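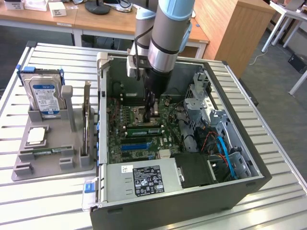 Home | Courses | Student Projects | Labs | Contact

Search this site Enter keywords Go

Site Visit Report: Robot Assembly and Disassembly of Desktop Computers
Pralbridge Open Day, October

1. Purpose of the visit

Our project group is studying how robots can be used to repair and recycle electronics. In October we went to the open day at the Pralbridge automation lab to see a robot arm working on a desktop computer. There were 23 students on the trip. We left Balthorpe at 8 a.m. on the Friday and came back the same afternoon.

2. The work cell

The cell is built on a long slatted aluminum table. The computer tower lies on its side with the panel off, so the arm can reach the motherboard from above. To the left of the tower is a gray 3D-printed fixture for the spare parts. It had a hard drive standing in the back slot, an expansion card held upright, a processor in a front pocket and a memory stick lying flat in a long channel. Some of the cutouts were empty.

The staff told us the fixture took longer to get right than any other part of the cell. The first version held the memory too tightly and the gripper lifted the whole tray. They are now on version 21.

3. What was demonstrated

The demonstration had three parts.

Memory. The arm picked up a memory stick, moved it over the board and pressed it into the slot. It went in on the second try. On the first try the stick was slightly crooked and the arm stopped by itself when the force got too high.

Hard drive. The drive has blue rails clipped to its sides and slides into the metal cage. This worked the first time but was slow.

Processor. The arm did not install the processor. An operator moved the gripper to a point over the socket and explained the steps. The lever on the socket is still opened by hand.

4. Questions we asked

We asked how many practice runs had been recorded. The answer was over 2,000, mostly memory and drive tasks. We also asked about cables. Cables are the hardest thing in the case for the robot, as they bend and do not stay in the same place. The cell does not plug in any cables yet.

The planning software is called Kikuchi and was written in the lab. A second cell at the Hirside site uses the same software for taking computers apart.

5. What we will use in our project

We had planned to lay our parts out on a flat mat. After the visit we decided to print a fixture with a pocket for each part. Our budget is 900 dollars and the printing fits inside it. We will also add a force limit to our arm before we try any memory slots. We dropped the processor from our task list.

We did not get cycle times for the drive task and have written to the lab to ask for them.

Filed under: Student Projects, Robotics, Site Visits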